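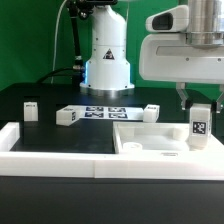
Our project asked how many warning signs a student walks past in a day without reading them, and the short answer is nearly all. We picked Stivham Hall, where both of us live and where the management has never met a wall it did not want to label. A typical sign of the kind we mean is a small triangle stuck to the front of something white, which often has to compete with things much bigger than itself. Our signs had it easier, being mostly next to kettles.

Method

Imad Abou Jaoude walked the public parts of the building with a clipboard and logged every sign, sticker and laminated notice. He found 108. This includes the sheet in the lift asking people not to put up sheets in the lift. Ilgın Bilgin then wrote the questionnaire and left 300 paper copies in pigeonholes, on the advice of our supervisor, who believes in paper. We got 40 back. One was a pizza order.

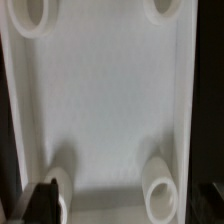
The questions were simple. We asked people to draw any sign on their own floor from memory, to say what it meant, and to say when they last did what it told them. Drawings were marked as right, close, or wishful. We did not mark down for artistic skill, or hardly anyone would have passed.

Results

The fire exit sign did best, followed by the notice about fish in the microwave. Triangles did badly. Most people knew that a triangle means "careful", but few could say careful of what, and several drew a lightning bolt on the sign for the wet floor. Handwritten notes were remembered far better than printed ones, above all if they were rude. The note on the third-floor fridge, signed only "Başaran", was quoted word for word by people who live on other floors.

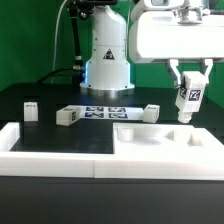
Age of sign mattered too. In February a new batch went up in the laundry, and residents who had moved in before then remembered the old ones, including two that are no longer there.

Limits of the study

The sample is small and may lean towards people who open their post. We had also hoped to compare Stivham with Skalcombe House, but its front door carried a sign saying no visitors — and we, for once, read it.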